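News & Updates | Community

Liden Goes Big on Winter Coat Collection for 2023

December 14, 2023

I've been running the coat drive at Liden for a while now, and I still get giddy every December when the first bags come through the door! This year we're teaming up with the Titen stores again, and we've set ourselves a goal of 940 coats by the end of the month. We're at 602 as I write this, so we're well on our way (but please don't stop now).

You can drop off at any of the 16 Titen locations during regular store hours. Look for the yellow bins by the front doors. Clean coats, please, with working zippers if you can manage it, and kids' sizes are what we're shortest on. Hats and gloves are great too, just tie the pairs together.

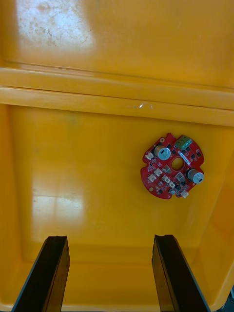 Inside one of the yellow bins.

Apaza Cleaners is washing anything that needs a little extra love, free of charge, and I could hug every one of them. Once the coats are sorted, they go out through the Sodis pantry on Saturday mornings and at the two evening pickups. Last year we ran out of men's larges in around 90 minutes, so if you've got one hanging in a closet, I'd love to have it!

Can't get to a store? Call the Liden front desk and we'll set up a porch pickup.

© 2023 Liden. All rights reserved. | Contact Us | Back to top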